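Preguntas frecuentes sobre el árbol para tazas

Plitance, ayuda y cuidados. Última revisión: octubre

Recibimos muchas consultas para ser una empresa que vende, en esencia, un palo con otros palos más pequeños. Hemos reunido las que se repiten. Si la suya no está, escríbanos y la contestará Eskil Magnusson, que lleva la correspondencia y tiene opiniones firmes sobre las asas.

¿Qué es exactamente un árbol para tazas?

Un poste vertical con clavijas de las que se cuelgan las tazas por el asa. No da sombra y no hay que regarlo, aunque una clienta nos preguntó por la frecuencia.

¿Para qué lo quiero si ya tengo un armario?

Si en su armario las tazas salen a la primera y nunca arrastran a otra detrás, no lo quiere para nada. Guarde el dinero. El árbol es para quienes usan siempre las mismas dos y están cansados de mover las otras catorce, incluida la del congreso de odontología al que no fueron.

¿Cuántas tazas caben?

Una por clavija. Sabemos que se pueden colgar dos asas finas en la misma clavija. Sabemos también cómo suena después. El poste aguanta; lo que se pega es taza contra taza, y ahí la madera no puede hacer nada por usted.

¿El asa va hacia la clavija y la taza queda torcida? ¿Lo he montado mal?

Lo ha montado bien. Una taza tiene el asa a un lado y el peso en el otro, así que al colgarla se inclina. Hay quien espera que quede recta como en el catálogo de Lundgren, donde suponemos que las tazas están más motivadas. Acerque la taza con el hueco del asa enfrentado a la punta de la clavija, pásela hasta que la punta asome por el otro lado y solo entonces suelte.

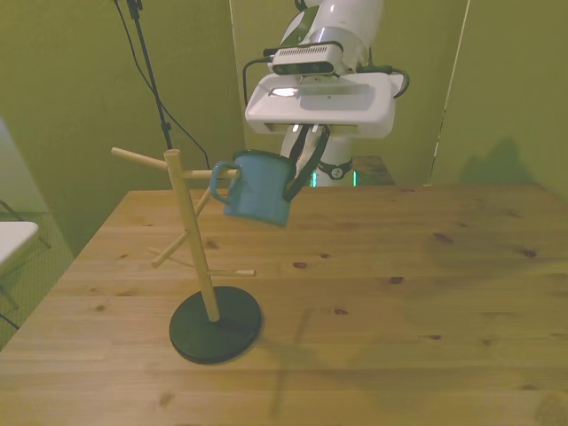
Lo de soltar parece obvio y, sin embargo, es el origen de casi todas las reclamaciones. La gente nota que la madera toca la loza y da el asunto por cerrado. Espere a que el asa descanse sobre la clavija. Es un segundo más, y el café puede aguardar.

¿Sirve para tazas grandes?

Depende del asa y no del tamaño. Un tazón de desayuno con asa generosa cuelga sin problema. Una tacita con un asa en la que no entra ni el meñique no colgará nunca, ni de nuestro árbol ni de ningún otro. El modelo Memis tiene las clavijas más delgadas y resuelve bastantes casos, pero los cuencos sin asa quedan fuera. Nos los siguen consultando.

¿Por dónde empiezo a colgar?

Por la clavija alta que le quede más a mano, si solo va a colgar una. Con varias, reparta: una a un lado, la siguiente al contrario. Cargar todo a la derecha porque uno es diestro es comprensible y acaba con el poste mirando hacia la ventana. Deje abajo las pequeñas, que así no chocan con las que cuelgan encima.

¿Cuelgo las tazas mojadas?

Mejor no. Pase un paño, sobre todo por el asa, que es donde se junta el agua y donde toca la madera. Si una clavija se ha oscurecido, déjela secar al aire un par de días sin nada colgado. El radiador no es una buena idea. El secador de pelo tampoco, y agradecemos el vídeo.

¿Cómo se limpia?

Paño húmedo, poco jabón, otro paño seco. Los poros de la madera agradecen una mano muy fina de aceite para tablas de cocina cuando la vean apagada. El lavavajillas lo destruye con gran eficacia. La funda Drostia, que vendemos aparte, sirve contra el polvo en casas de veraneo; en una cocina que se usa a diario es un sombrero para tazas.

La clavija baila. ¿Qué hago?

Retire las tazas, saque la clavija girándola despacio y mire si hay serrín en el agujero. Límpielo con un palillo y vuelva a encajarla, también girando, sin martillo. Si sigue floja, pídanos una de recambio: referencia 3335 para las superiores y 126 para las inferiores. No son intercambiables. Sí, las hemos mezclado nosotros también.

¿Se atornilla a la encimera?

No hace falta. Basta una superficie plana, lejos del borde y del recorrido de la puerta de la nevera. Antes de cargarlo, apoye un dedo en lo alto del poste y empuje un poco. Si cojea, la culpa suele ser de una miga bajo la base. Las tablas de pino con nudos, por cierto, son perfectamente válidas: un nudo no es un defecto de apoyo, por mucho que lo diga su cuñado.

¿Puedo dejar colgada una sola taza?

Puede. Hay casas de una sola taza y nos parecen muy dignas. El poste la sostiene en una clavija alta sin que haya que poner otra enfrente para compensar. 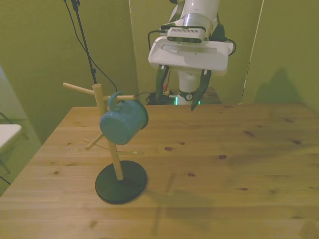

Taller de Plitance, octubre

Añadimos en esta revisión lo que nos han preguntado desde el verano.

¿La taza se puede colgar con la boca hacia fuera?

Sí, y es lo que recomendamos. Con la boca hacia fuera y el fondo hacia el poste se ventila mejor y se coge con un solo movimiento. Girada hacia dentro funciona igual, solo que hay que meter los dedos entre el poste y la loza, y a las siete de la mañana eso es pedir mucho.

¿Qué pasó con el modelo de 2000?

Se dejó de fabricar. Tenía las clavijas completamente horizontales y las tazas se iban resbalando hacia la punta con una calma admirable. Si conserva uno y le tiene cariño, cuelgue solo tazas que no le importen.

¿Hacen versiones de pared?

Todavía no. Eskil tiene un prototipo en su cocina y dice que va bien. Llevamos meses pidiéndole las medidas.

¿Plazo de devolución?

El que figura en su factura, con el árbol limpio y todas las clavijas. Las tazas rotas no hace falta que las envíe. Le creemos.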